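Timber Waste in Small Joinery Workshops
Student project report, Plukesach College

1. Purpose
The project examined how much usable timber is discarded by small joinery firms. Records were supplied by Brouwer and Irkero for July.

2. Findings
The two firms logged 539 offcuts, of which 174 were longer than the 10 cm limit set for reuse. Most were burned. Pale boards with light grain were kept more often than dark ones.

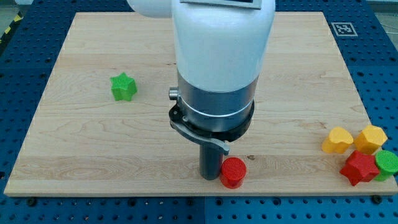

One reply to the draft held that length was a poor test, as short pieces sell well for toys and trays. The limit will be reviewed before the work is repeated at Clurkora.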